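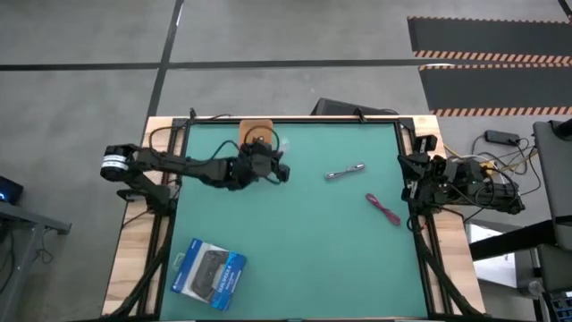

Ulora Community Help
Section: Premises and Leases
Posted 10 February 2026

Deductions from a security deposit for holes in built-in work tables

Posted by: Dradetti Office Manager

Our organization rents a ground-floor unit in the Barajas building under a commercial lease that ends in May. The unit was let to us with a number of work tables already in place. The tables are listed in the schedule attached to the lease under the heading "landlord's furniture and fittings," and the only description given is "work tables, good condition." No photographs were attached to the schedule when we signed it.

During our occupancy, staff bolted several items to the edges of these tables. The lease has a clause on alterations that requires written consent for "any alteration, addition or improvement to the premises." It does not mention furniture. A separate clause requires us to return the landlord's furniture and fittings "in the same condition, reasonable wear and tear excepted."

The landlord's agent carried out a preliminary inspection last week and has told us informally that the holes will be treated as damage. The figure mentioned was $155 for each table, to be taken from our deposit of $3,000. We were given no breakdown of that amount. The agent also stated that the tables must be cleared completely before the final inspection and that anything still attached on the last day would be considered abandoned.

We would be grateful for guidance on the following points. Does a bolt hole in a table edge fall under the alterations clause, the furniture clause, or both? Are we entitled to carry out the repair ourselves before the lease ends? If the landlord proceeds with the deduction, what documents should we have on hand in order to dispute it?

We have a good relationship with the landlord and would prefer to resolve the matter without legal representation.

Gruvus Premises Desk

The starting point is the wording of the lease, and the two clauses you quote should be read separately.

An alterations clause that refers to "the premises" ordinarily concerns the space itself, meaning the walls, floors, ceilings, doors, wiring and plumbing. Whether it reaches a table depends on how the lease defines "premises." Please look at the definitions page. In many commercial leases the definition includes "all fixtures and fittings belonging to the landlord," and in that case a table that appears in the schedule may well be covered. If the definition is limited to the floor area shown on a plan, the landlord would have difficulty relying on the alterations clause and would need to rely on the furniture clause instead.

It also matters whether the tables are attached to the building. A table that is fastened to the wall or floor is generally treated as a fixture. A table that stands on its own legs and can be carried out of the room is generally treated as a movable item, even if it has stood in the same spot for many years. Your title refers to "built-in" tables, but the body of your post says only that they were in place. The distinction should be settled before you write to the agent.

Under the furniture clause, the landlord must show that the condition of the tables has changed and that the change exceeds reasonable wear and tear. Scratches, faded surfaces and shallow marks from ordinary use are usually accepted as wear. A hole drilled through the edge is usually not, for the reason that it was made deliberately. Marks left by a clamp fall somewhere in between, and outcomes vary. If any of your items were clamped and others bolted, keep the two groups apart in your records. Do not let the agent apply a single rate to every table without regard to what was done to each.
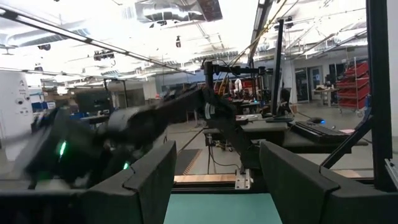

Table edge with a bolted metal bracket.

On the question of repair, a tenant may normally make good before the lease expires, and in most cases it is cheaper than accepting a deduction. You should nevertheless obtain the landlord's agreement to the method in writing. The usual disputes arise over the following matters:

Filler that does not match the color of the wood.
Sanding that removes the finish from a wider area than the hole itself.
Replacement edging of a different width or profile.
Repairs made to the visible face only, with the underside left open.

A short letter is sufficient. State which tables are affected, describe the proposed repair in one or two sentences, name the date by which it will be complete, and ask for a reply within five business days. If the agent does not reply, send the letter a second time to the landlord's address for notices, which will be given in the lease, and then proceed with the work. Keep proof of both mailings.

As to the amount, you are entitled to ask how it was calculated. A deposit deduction should reflect the reasonable cost of repair. Where an item cannot be repaired, it should reflect the value of the item at its actual age, and the cost of a new one is not the proper measure. A flat charge per table may be acceptable if it corresponds to a written quotation from a contractor. Ask for a copy of that quotation. You may also obtain one of your own, and we recommend doing so before the final inspection and not afterward.

The statement about abandoned property should be taken seriously. Many leases provide that tenant equipment remaining at the end of the term passes to the landlord or may be removed at the tenant's expense. Plan to have everything detached at least one week before the end date. This also leaves time for filler to cure and for any finish to be applied.

For a dispute, we suggest assembling these documents:

The signed lease with all schedules and amendments.
Any e-mail or letter in which the landlord or agent discussed the fitting-out of the unit, including messages that predate the lease.
Photographs of each table with a ruler or tape measure beside the affected area, taken both before and after repair.
Receipts for materials and labor.
A written note of the preliminary inspection, giving the date, the persons present by position, and what was said. If no such note exists, prepare one now while the conversation is recent.

Early photographs of the unit are often found in unexpected places, such as an internal newsletter, an insurance application or a fire safety review. A picture taken for another purpose may be the only evidence of what the tables looked like when you moved in.

Please note that this reply is general information. Time limits for the return of a commercial deposit, and penalties for withholding it improperly, differ from state to state, and some states have no specific rule for commercial tenancies at all. In those states the lease governs.

Unit 2 Tenant

We rent in the same building and had a similar problem when we moved between floors. The agent began with a flat figure in our case as well. We asked for the quotation, and after several weeks the charge was withdrawn for all but the two worst tables. We paid for those.

Our repair was simple. The holes were drilled out slightly, plugged with glued hardwood dowel, cut flush and lightly sanded by hand. The agent accepted this without comment. We did not ask permission first, although the reply above is probably correct that one should.

The freight elevator must be reserved for move-outs, and May is busy. I would attend to that immediately. The form is at the front desk.

Dradetti Office Manager

Thank you for both replies. We have reviewed the lease again in light of the first one and can add some facts.

The definition of "premises" refers to the floor area on the attached plan "together with the landlord's fixtures." It does not use the word "fittings." The tables are free-standing. They were moved once, with the agent's knowledge, when the floor was cleaned, and we have located the e-mail exchange that arranged it. On that basis we intend to take the position that only the furniture clause applies.

We have also separated the tables into those that were drilled and those that were only clamped, as suggested. The clamped tables show slight compression along the edge and no broken surface. We will propose dowel repairs for the drilled tables and ask the agent to confirm that the others fall within wear and tear.

A request for the contractor's quotation was sent this morning. The elevator has been reserved.

Gruvus Premises Desk

The e-mail exchange concerning the floor cleaning is useful and should be attached to your letter as a numbered exhibit. It shows that the agent treated the tables as movable while the lease was in force.

One further point deserves attention. Please check whether the lease permits the landlord to deduct an administrative fee in addition to the cost of repair. Where such a clause exists, it is sometimes applied even if the tenant has completed the repair. Ask the agent to confirm in the same letter that no fee will be charged for tables accepted at the final inspection, and request that the signed inspection sheet be given to you before the keys are handed over.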